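Progress report, second period: bystander and reporting program, Pluvholm
Submitted to the Rokier fund, March

You asked for a plain account of what the money has done since the last report. The short version is that we have delivered most of what we said we would, and I am less sure than I was in the fall that it adds up to a change in how people in Pluvholm treat their neighbors.

Start with the workshops. We ran sessions for transit staff, shop workers and two high schools on what to do when someone is harassed over their religion or background. Attendance was 130, against a target of 200. The transit company had promised paid release time and then gave it only to the day shift, so the night drivers, who see the worst of it, mostly missed out. We have asked again and have a friendly letter with no commitment in it.

The feedback forms were glowing. I would not put much weight on them. People fill them out with their coats on, and the folks who sign up for a session on hate are seldom the ones we need to reach. At the second high school we held back the form for a month and asked students what they remembered. Most could name one thing to do if they saw a classmate being picked on. Few said they had done it.
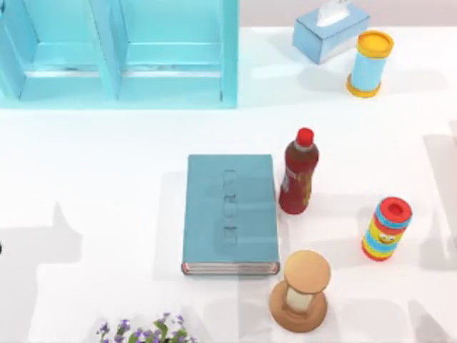

3 min read

The reporting line is harder to judge. It took 1,292 calls and messages in the period. A press item in January treated that figure as proof of a wave of hatred, and a city council member treated it as proof that the line is working. It can't be proof of both, and I doubt it is proof of either. Nearly 100 of those contacts led to a full written report with a place and a time. The rest were repeat messages, questions about our hours, complaints about parking near the Phuthong temple, and a fair amount of abuse aimed at the people answering. We still don't separate these at intake. That was in the plan for this period and it was not done.

Of the full reports, we passed on every one where the caller agreed. The police liaison office confirmed receipt and has told us almost nothing since. Callers notice. Several Jewish and Muslim families who used the line last year told us they wouldn't bother again, and I had no good answer for them.

On the online side, we paid Zunomport for a monitoring tool that was supposed to flag threats against local congregations. It flagged a great many sermons, a recipe page and our own announcements. It missed the one set of posts that a synagogue office had already found by itself. We have stopped the subscription and would like to move what is left of that line to phone staffing — a written request is attached to the budget sheet.

Some things did go well. The shared walk between the temple, the mosque and the synagogue drew people who had never been inside each other's buildings, and the three offices now call one another when something happens. It cost very little and was not in the original proposal.

For the next period we plan fewer workshops, all of them on employer time, and a basic sorting of calls at intake. I would also ask the fund to drop "number of people reached" as a headline measure. We can always make it go up.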